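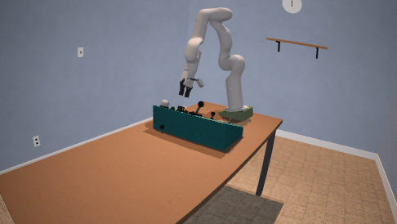
北岸听风：不同意楼主标题。Ustine没有“单方面撕毁”，议会只是把过境协定的批准往后推，推到12月再表决，撕毁和推迟两码事，标题先改了吧

发表于 2020年10月23日

楼主 灰瓦：
标题改不了，过了编辑时限，将就看。
推迟到12月跟撕毁差多少？协定写的是年底前双方都得走完批准程序，不然过渡条款自动失效。Flustley那边早批了，等着呢。Ustine这边拖到最后一个月，再出点岔子就黄了。部长上礼拜还说“没有任何障碍”，转头议会党团就要求延期，这不叫变卦叫什么

北岸听风：
部长是部长，议会是议会。部长签字的时候就讲过要议会点头

河口旧码头：
先问一句，协定全文有人看过没有。我看楼上楼下都在引新闻标题。108页，附件占了一大半，我昨晚翻到眼花，真正吵架的就是附件里货车配额那一条

灰瓦：
看了正文，附件没看完

河口旧码头：
那我简单说下。现在的办法是Flustley的货车进Ustine，每天放行400辆，超了就在河对岸等。新协定把配额取消，改成收过境费，每辆35欧，谁都能过，交钱就行。Ustine沿线那几个镇不干，说取消配额等于把公路送人。运输商倒是高兴，原来排队排一夜司机工资也得付，35欧算什么

不吃鱼的猫：
35欧对大公司不算什么，对小车队算的。我表哥家就两台车，一个月跑多少趟自己乘一下

河口旧码头：
排队也是钱啊，你表哥现在排队不花钱？

不吃鱼的猫：
排队他可以睡觉

河口旧码头：
……行吧

铁皮信箱：
插一句，沿线镇子的意见不是瞎闹。我住Ustine这边，主路从镇中间穿过去，学校在路南，大半居民在路北。配额还在的时候一早一晚已经过不了马路了，取消以后什么样不敢想。绕城路讲了多少年，图纸有，钱没有。先修路再开闸，这要求过分吗

灰瓦：
不过分，可是协定里面写了过境费一部分要拿来修路的

铁皮信箱：
“可用于”。你去看原文，写的是可用于，没写应当用于。差一个字差一条路

北岸听风：
+1，这条就是党团要求延期的理由之一。想把“可”改成“应”。改一个字要双方重新换文，所以要时间

灰瓦：
那早干嘛去了，谈判谈了那么久，签字仪式都办了，酒都喝了

北岸听风：
谈判的时候文本不公开你让议员怎么提意见。签完才发给他们的

老渡口：
我来说点不好听的。这事跟修路没多大关系，是Chauke在后面拱。Chauke的港口这些年全靠绕行的货养着，Flustley的车过不了河就往南走，走Chauke，交Chauke的路费，住Chauke的旅馆。河这边一放开，Chauke直接少一块收入。你们看Chauke的外交部声明没有，“关切地注意到”，一个第三方你关切什么

铁皮信箱：
又来了，什么都是别人在后面。我们镇上过不了马路也是Chauke拱的？

老渡口：
没说你们镇。说的是为什么偏偏这个时候提延期

河口旧码头：
Chauke有利益是真的，但声明的内容你看完没有，它要的是三方磋商，说过境协定影响到以前那份三方的河流通航备忘录。备忘录确实存在，确实有一句“任何一方就跨河交通作出重大安排前应通知其他各方”。通知，没说同意。Flustley说通知过了，Chauke说只收到一份新闻稿

不吃鱼的猫：
新闻稿算通知吗哈哈

河口旧码头：
法律上真不好说，取决于备忘录里通知的形式有没有规定。我翻了，没规定。写得很烂

灰瓦：
所以Chauke没有否决权对吧，标题党都写“Chauke阻挠”

河口旧码头：
没有。它能做的就是吵，以及拖Ustine的另外几件事，比如供水那个谈判。这才是它的筹马

老渡口：
对，供水。你们终于说到点上了。Ustine南边夏天吃水靠Chauke的水库，续约也在谈，时间正好撞一起。一边要你给水一边得罪它，议员又不傻

北岸听风：
那你这不就承认延期有道理了嘛

老渡口：
我说的是原因，没说有道理

蓝色公文包：
刚下班，补一点委员会那边的情况。听证会我在线看了后半场，前半场网断了。
投票结果延期动议多出7票通过，比预想的多，执政党里面有人倒戈，主要是沿河选区的。反对党倒是有人投了反对延期，理由是运输业在他选区里是大雇主。所以别再讲什么执政反对了，这次基本是按地图投的，靠路的一边，靠仓库的一边。
部长的发言很短，照稿子念，问到“可”和“应”的时候说要回去核实。旁边司长递了个条子，他看完还是说要核实。
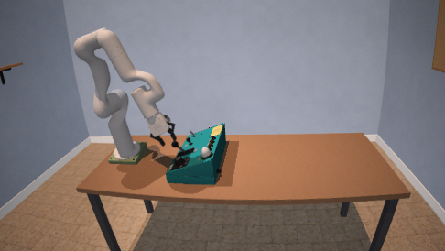 后来又有议员问收费系统谁来做。这个我觉得比前面的都要紧，新闻基本没写。收费系统的意向书已经给了Drivance，没走公开招标，理由是试点期间可以直接委托。试点期多长？附件写“至双方另行商定为止”。等于没有期限。有议员当场就问，没有期限的试点还叫试点吗，部长说这是技术问题，请书面提问。主席就说书面吧，下一个。

然后就是Flustley的代表列席发言，口气比我想的硬。大意是他们已经按协定改了国内法，再拖会考虑恢复对等措施。什么对等措施没讲，我猜是Ustine农产品过河的检疫，以前用过一次。

灰瓦：
Drivance？？这个我完全没看到。意向书在哪能查

蓝色公文包：
听证材料里有提到，正文没放。议员念的时候说是部里答复函的附件，我没找到附件本身。有人能找到贴一下

北岸听风：
直接委托这条我查了下，Ustine的采购法确实允许试点直接委托，但是要写明期限。没期限就不符合。所以这里是实打实的问题，不管你支不支持协定

老渡口：
嗯这个同意

铁皮信箱：
难得

河口旧码头：
收费公司抽成多少，有写吗

蓝色公文包：
没听到。问了，答的是“在商业谈判中”

河口旧码头：
那修路的钱就更悬了。过境费减去公司抽成，减去两边平分，剩下的“可用于”修路。铁皮你们那条绕城路……

铁皮信箱：
我知道。谢谢提醒

不吃鱼的猫：
问个蠢问题，过渡条款失效了会怎样，是不是直接关口子不让过了

河口旧码头：
不会关。回到老配额，就是现在这样。变化大的是司机工时互认那一块，现在靠过渡条款撑着，失效以后Flustley司机进来要重新登记，多一道手续。口岸那几个窗口你懂的

不吃鱼的猫：
懂，去年冬天我在那等了半天就为盖一个章，厕所还锁着

南线跑车：
终于看到有人说工时互认了。我是开车的，上面各位讲港口讲供水都行，我们这边就关心这个。老办法是一张卡两边认，没了这个得带两套记录，查到对不上就罚，罚的是司机不是公司。去年之前就是那样，同事被罚过，申诉到现在没下文。
配额也好收费也好，说真的对我们差别不大，公司出钱。互认没了是我们自己兜着。所以拜托别为了跟对面赌气把过渡条款拖死

灰瓦：
这就是我的意思啊，拖的代价不是议员付

铁皮信箱：
理解你们难处，但是也别把账算到镇上。互认完全可以单独拿出来签，跟配额收费捆在一起是谈判的人捆的

北岸听风：
对，拆开。听证会上有没有人提拆开？

蓝色公文包：
有，提了一嘴。部里说“一揽子是谈判的基础”。Flustley代表没接这个话，也没摇头。个人觉得有空间，个人看法

老渡口：
Flustley不会答应拆。互认是它给Ustine的甜头？反了，互认对它的司机好处更大，它怎么会嫌单签。嗯等下，那它应该愿意拆才对。我再想想

河口旧码头：
哈哈你慢慢想。它怕的是拆了以后Ustine就没动力批收费那部分了

老渡口：
对，就这个意思，打字急

灰瓦：
那延长过渡条款呢？换个文延半年，大家都不用赶

河口旧码头：
可以，但要双方同意，而且Flustley的议会授权只到年底，延长要再过一次他们议会。他们那边现在的气氛……你看下Flustley报纸的评论区就知道了，全在骂Ustine说话不算数

不吃鱼的猫：
我看了，还有人说要把桥收回去

北岸听风：
桥是一人一半，怎么收，锯开？

铁皮信箱：
锯开好，我们镇就清净了（开玩笑）

南线跑车：
不好笑，我明早要过桥

铁皮信箱：
抱歉抱歉，路上平安

晚班编辑：
看完全楼，说下不同看法。大家都默认收费比配额“先进”，我不觉得。配额虽然土，但镇上至少知道一天最多来多少车。收费没有上限，谁交钱谁过，车流涨多少全看行情。协定里连一个紧急限流的条款都没有，我搜了“限流”“暂停”，只有自然灾害才能暂停。这种东西一签很难退，退出要提前一年通知。
我支持延期，也支持不批，重新谈。

灰瓦：
重新谈又是几年，你让做生意的怎么办

晚班编辑：
做生意的现在不也在做

灰瓦：
在做和做得下去是两回事，仓库那边已经有人往Chauke搬了

晚班编辑：
有名单吗，还是听说

灰瓦：
听说。但我在那一带上班，空出来的库房看得到的

晚班编辑：
空库房原因多了，今年什么都空

河口旧码头：
晚班说的限流那点我核对了，对的，只有自然灾害和“重大公共安全事件”。后一个漏了，附件里的脚注。但车太多算不算公共安全，又是扯皮

铁皮信箱：
脚注都被你翻出来了，佩服。能不能把限流也加到镇里那份意见书上，我们几个居民在写，12月表决前交给选区议员。现在写了三条：可改应，试点写明期限，收费公司重新招标。想再加一条车流上限，超过就自动恢复配额

北岸听风：
加。但别写太死，写死了Flustley一看就不谈了。写“触发磋商”比较容易过

铁皮信箱：
磋商磋商，磋到孩子毕业。我回去跟他们商量下

老渡口：
建议把供水也写进去，让议员别拿这个当借口私下交换

铁皮信箱：
供水不归我们北边管，写了人家觉得我们多管闲事。不写

蓝色公文包：
书面提问的答复按规定要挂在议会网站上，Drivance那个我盯着，挂了来贴。另外更正一下我前面的，倒戈的不全是沿河选区，有一个是山里的，记错了，他那儿连货车都没有，不知道为什么投

不吃鱼的猫：
可能按错了

灰瓦：
标题我让版主帮忙改成“推迟批准”了，北岸满意没

北岸听风：
满意。帖子里第一句还写着撕毁呢

灰瓦：
那句不改，那是我的观点

南线跑车：
过桥了，排队还行，比上周短。窗口的人说他们也没接到新通知，一切照旧。有消息各位贴上来，我休息的时候看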